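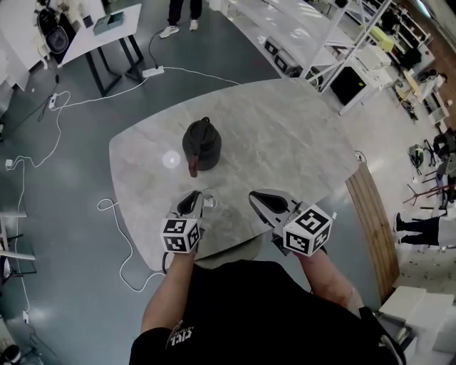
Babalola Street Rental Conversion
Progress report to the lender, second reporting period
Prepared by Ifeoma Olaniyan, project manager, Prendier Residential
September 2020

1. Status

The conversion of the former Drimport warehouse into rental apartments is behind the baseline schedule by 15 working days. The structural phase is closed. Interior framing is complete on the lower two floors and under way on the third. The delay comes from the elevator shaft, discussed in section 3. The approved loan amount is unchanged and no increase is requested in this report.

2. Work completed in the period

Roof: The membrane is installed over the full roof area, including the parapet returns. The manufacturer's inspector signed off on the seams after one section near the north drain was redone.

Windows: All street-side units are set and sealed. Courtyard units are on site and stored on the ground floor. Installation there follows removal of the scaffold.

Plumbing: Risers are tested and approved up to the third floor. The city inspector asked for additional pipe supports in the east riser. These were added and passed on the second visit.

Electrical: The utility has confirmed the new service size. The transformer pad is poured. The date for the permanent connection has not been given in writing.

Commercial space: The ground floor unit, with 3,111 square feet of leasable area, has been delivered as a cold shell. Its storefront glazing is temporary.

3. Elevator shaft

Excavation for the pit exposed an old brick footing that did not appear on the survey drawings. The structural engineer issued a revised detail, and the pit was moved to clear the footing. The shaft wall on the west side was redrawn to match. Apartment layouts next to the shaft lose a closet on each floor. Bedroom counts are unaffected, and so is the rent schedule.

The added cost was charged to contingency. After this charge, 10 percent of the original contingency has been used.

4. Leasing

Pre-leasing of the apartments has not started. The broker's advice is to open the waiting list once the model unit can be shown. The model unit is on the second floor, facing the courtyard.

Asking rents in the neighborhood have softened for studios since spring. One-bedroom and two-bedroom rents are level. The underwriting used the lower end of the broker's range for studios, and we have left those figures in place. We expect to offer a free month on studios at opening and have shown this in the revised cash flow (Attachment B).

Custard, the bakery operator that signed a letter of intent for the commercial unit, remains interested. Its counsel returned the draft lease with comments on exhaust routing, signage and the rent start date. The exhaust question requires a decision before the courtyard walls are closed. We have asked the architect to price a shaft to the roof and a side-wall discharge. The side-wall option is cheaper but may need a variance.

5. Affordable units

The regulatory agreement with the city requires 5 units to be held at restricted rents. Their locations have been submitted and accepted. Finishes and appliances match the market-rate units. The marketing plan for these units is in draft and has to be filed before any lease is signed.

6. Draw request

The accompanying draw covers roofing, windows, plumbing rough-in and the revised pit work. Lien waivers are attached for all subcontractors except the glazing contractor, whose waiver for stored materials is being corrected. We ask that the glazing line be held back and the rest released.

7. Open items

Written connection date from the electric utility.
Exhaust routing decision for the commercial unit.
Corrected lien waiver, glazing.
Street closure permit for scaffold removal. The application was filed with the traffic plan; the fee is paid.
Updated builder's risk certificate naming the lender. The current policy runs through January.

8. Next period

Work planned is the courtyard windows, third-floor framing, shaft walls to roof level and drywall on the second floor, starting with the model unit. The elevator car is on order. The revised schedule, with the new completion date, is Attachment A. It assumes one shift and no weekend work.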